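EV・ハイブリッド車の事故対応 現場手順メモ(消防団・初動向け)

2020年7月9日 更新

先月の訓練で質問が多かったところをまとめ直し。急いで書いてるので読みにくいところは勘弁。対象は乗用車と小型配送車。バスと大型はまた別に書く。

前提ひとつ。メーカーの緊急対応ガイド(レスキューシート)がいちばん偉い。このページと食い違ったらガイドに従うこと。うちのやり方は、うちの管内の道と車と人数に合わせてあるだけ。

用意するもの

・絶縁手袋(使用電圧に合ったもの。ピンホール点検済み)
・その上にはめる革手袋
・保護メガネか面体
・輪止め、最低でも2個、できれば4個
・熱画像カメラ
・レスキューシートを入れたタブレット。圏外でも開けるように事前に保存
・ケーブルカッター、養生テープ、油性ペン

手袋の点検は出動前にやる。現場着いてからやる人がいるけど遅い。空気を入れて袖口から巻いて、漏れる音を聞く。指の股のところ、よく抜ける。

手順1 止まって見る

いきなり近づかない。風上、できれば坂の上側に停車。煙の色、音、におい。シューッという音やポンポンはじける音がしたらバッテリーの可能性。白い煙を水蒸気と決めつけないこと。可燃性で有毒なガスかもしれない。面体は早めに着ける。外で空気がきれいに見えても着ける。

車の前後に立たない。エンジン音がしないから止まってると思いがちだけど、READYのままなら動く。進入は斜め前から。

手順2 車種の確認

エンブレム、給電口のふた、マフラーの有無。ただしエンブレムは外してる人もいるし、事故でとれてることもある。わからなかったら高電圧ありとして扱う。運転者が話せるなら聞くのが早い。ナンバーから照会できる体制があるなら無線で頼んでおく。返事を待つ間に手順3へ。

オレンジ色の太いケーブルは高電圧。切らない、踏まない、ひっぱらない。ただオレンジのカバーが破れてたり、焦げて黒くなってることもある。色だけで判断しない。

手順3 動かないようにする

輪止め → パーキングブレーキ → Pレンジ。この順番。輪止めが先。車内に手を入れる前に必ず。

電動シートや窓を動かす必要があるなら12Vを切る前にやっておく。切ったあとだと動かない。ハッチも同じ。これ、訓練で3班とも忘れた。救出の方針が決まってから電源を落とすこと。

手順4 電源を落とす

パワースイッチOFF。メーター内のREADY表示が消えたのを目で見て、声に出す。スマートキーは車から十分離す。こっちの署では指揮者が預かることにしてる。

次に補機バッテリー(12V)のマイナス端子を外すか切る。切る場合は2か所切って間を抜いておく。1か所だと線が戻って触れる。端はテープで養生。

12Vの場所は車種でばらばら。ボンネットの中とは限らない。荷室の床下、後席の下、いろいろ。シートを見る。

エアバッグと高電圧系の放電には待ち時間がいる。時間は車種ごとに違うのでシートの数字を使う。待ってる間に何もしないんじゃなくて、傷病者の観察と保温、周囲の立入規制をやる。

サービスプラグは、手順を知っててちゃんとした絶縁装備がある人以外は触らない。抜いても電池パックの中身は電気が残ったまま。「抜いたから安全」ではない。
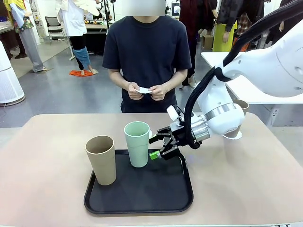
Waltraud Lindemannさんからは、サービスプラグの件をもっと強く書いてほしいとの意見。抜いた人が安心してしまってパックの近くに工具を入れる、それがいちばんこわい、抜く抜かないより「パックには絶対に刃を入れない」を先に教えるべきだ、とのこと。

その通りなので追記。パックには刃を入れない。床下の広い範囲にあると思って、ロッカーパネル(サイドシル)付近の切断は特に注意。ラムを当てる位置も、床に力がかかる場所は避ける。カットラインはシートで確認して、油性ペンで車体に書いてから切る。書くひと手間で全員の目がそろう。

手順5 救出

基本は普通の車と同じ。ドア、ルーフ、ピラー。違うのは下まわりとケーブルの通り道だけ。内張りをはがしてから切る。カーテンエアバッグのガス発生器もあるので、どっちにしてもはがす。

電源が落とせないまま救出しないといけないこともある。その場合は指揮者が判断して、全員に「電源生きてる」と伝える。黙ってやらない。人が車に乗ったまま炎が来てるなら、放水で守りながら救出優先。

手順6 火が出ているとき

まず、燃えてるのはどこか。内装やタイヤだけなら普通の車両火災として消す。バッテリーに火が回っているかどうかで水の量がぜんぜん違ってくる。

バッテリー火災は大量の水で冷やし続ける。消火というより冷却。タンク車1台で足りると思わないこと。早い段階で水利を確保、増援要請も早めに。迷ったら呼ぶ。うちの車で積んでるのは700リットルで、これは最初のひと押しにしかならない。Nundachの坂の上は消火栓が遠いから、ホース40本分の段取りを地図に書き込んである。該当する班は8月までに一度歩いておいて。

水をかける場所はパックの外側。穴を開けて中に入れようとしない。放水は距離をとって、噴霧から。車の下に水が届くように低い位置から当てるのがコツ。無理に車を傾けるのは、固定がきっちりできる場合だけ。

粉末や二酸化炭素で炎が消えても、中は熱いまま。見た目で終わりにしない。

流れた水も気にする。側溝に入る前にせき止められるならやる。Itari川側の現場は特に。無理なら下流の担当へ連絡だけでも入れる。

手順7 水に浸かった車

浸水しただけで水全体に感電するようなことは普通ない。でも油断して触らない。手袋はつける。泡がプクプク出ていても近づく前に指揮者に報告。引き上げたら水を抜いて、手順3と4を同じようにやる。塩水に浸かった車は後から火が出ることがあるので、搬送先にも必ず伝える。 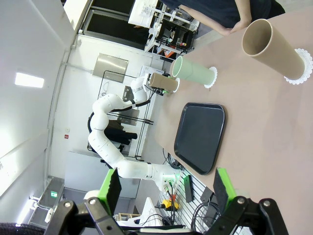 手順8 鎮火のあと、搬送

熱画像カメラでパックの外側を何回か測る。1回低かったから終わり、はなし。時間をあけてもう一回。温度が上がってきたら冷却に戻る。カメラは表面の温度しか見てないので、中の熱が出てくるまで遅れがある。光ってる金属は低めに出ることもある。

レッカーは駆動輪を浮かせるか、積載車。タイヤを転がして引くとモーターが発電する車種がある。業者にひとこと。管内だとGüneşとWilowの2社が積載車を持ってる。夜間の番号は署の壁の表、77番の欄。

引き渡しのとき口頭で言うこと。

・EVかハイブリッドか
・どこまで電源を落としたか(パワースイッチ、12V、キー)
・バッテリーが壊れたか、燃えたか、水に浸かったか
・最後に測った温度と時刻
・再燃のおそれがあること

同じ内容を紙にも書いて渡す。口だけだと運転手の交代で消える。

保管場所は屋外。建物やほかの車から十分離す。距離はガイドに書いてあるのでそれに合わせる。屋根つきのガレージに入れない。数日たってから燃えた例もあるので、保管先に連絡先を残してくること。

署に戻ってから

防火衣は現場で一度流して、袋に入れて持ち帰る。車内に積んで帰ると、においごとみんな吸うことになる。面体とホースも洗浄。手袋は再点検、傷があったら即廃棄、もったいないと言わない。

のどや目が痛い人は申告。次の日に出ることもあるので、誰がどのあたりにいたか記録に残しておく。

よくある間違い

・READYが消えたのを確認せずにキーだけ持っていく
・キーが2本ある車で1本しか探してない
・12Vを先に切ってシートが動かせない
・充電中の車で、充電器側を止めずにコネクタを抜こうとする(先に充電器の非常停止か、元のブレーカー)
・感電がこわくて水を出すのが遅れる

最後のやつ、かなり多い。距離をとった放水で感電するリスクは小さい。離れて噴霧、でいい。切れたケーブルに直接触る方がよっぽど危ない。

充電スタンドの事故は書ききれなかったので次回。設備側の遮断の場所がスタンドごとに違うから、写真つきの一覧を作てる途中。自分の地区で遮断スイッチの位置を知ってる人、署の掲示板にメモを貼っておいてください。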